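The Blue One

The laundry at the Hedegaard took in work from three other hotels by then, and from the ferry company, and in February from anybody who would pay. I had the folding room from six in the morning until two. It was on the ground floor at the back, with a drain in the middle of the floor and a window that looked out on the bins.

Everything that came through was white or it was gray. White was ours. Gray was the ferry, and it never really came clean, because the diesel got into it. You folded the gray in thirds and the white in quarters and you stacked it on the trolley with the closed edge facing out. I had been shown this once, on my first morning, by a woman who left at the end of that week, and I had done it the same way ever since.

The blue cloth came down in a bag from the fourth floor. It was in with the pillowcases. I took it for a guest's scarf and put it to one side, and when I had finished the pillowcases I opened it out and saw it was only a square of cloth with a hem on two sides. The other two sides had been cut with scissors and left.

We had a book for lost items. You wrote down the room, the item and the hour. I wrote "cloth, blue" and left the room blank, because a bag from the fourth floor could be any of eight rooms. Then I was supposed to put it in the cupboard with the phone chargers and the single gloves. I put it in my apron pocket and forgot about it until I was on the bus to Flellport.

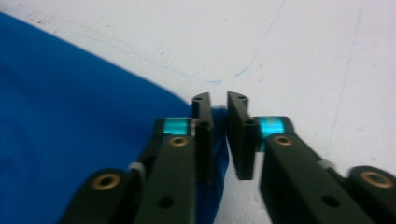
My mother had cut cloth like that. She sewed for a shop in Hukus when I was small, curtains and cushion covers mostly, and what was left over she brought home and used for everything. There was a piece under the clock and a piece around the bread. I put mine on the white table when I got in and left it as it lay while I made tea, and it stayed there all evening, royal blue and crumpled, with me sitting across from it. I thought about smoothing it flat. I fold for a living and I did not want to fold it. When I did reach over, I took a bit of it between two fingers, the way she used to test a fabric before she bought it, and it felt like nothing special. Cotton, or cotton with something in it.

She always wanted the hem done on all four sides. She said two sides was a job for somebody in a hurry. But she left plenty of hers at two.

I got out the sewing tin. It was an old Plitent tin, the kind crackers used to come in, and the lid had to be worked off with a spoon. There was white thread and black thread and a brown I had bought for a coat. I tried the black against the blue and it was close enough at night, under the kitchen light. I turned the edge over twice and pinned it. My stitches were long at the start and then they got better, and on the second side I slowed down and they were nearly even. The tea went cold and I drank it anyway.

It was past eleven when I bit off the thread. I washed the cloth in the sink with dish soap and hung it over the back of the chair.

In the morning it was still damp, so I finished it with the iron. At the Hedegaard I went to the cupboard before I put my apron on. The book was open to the same page. Under my line somebody from the front desk had written a room number, and "guest called, will collect."

I set the cloth on the shelf, folded in quarters, with the closed edge facing out. Then I took it down again and folded it loosely, the way a person would who had never worked in a laundry, and put it back.

The first ferry bags were already by the door. I propped it open and pulled them in.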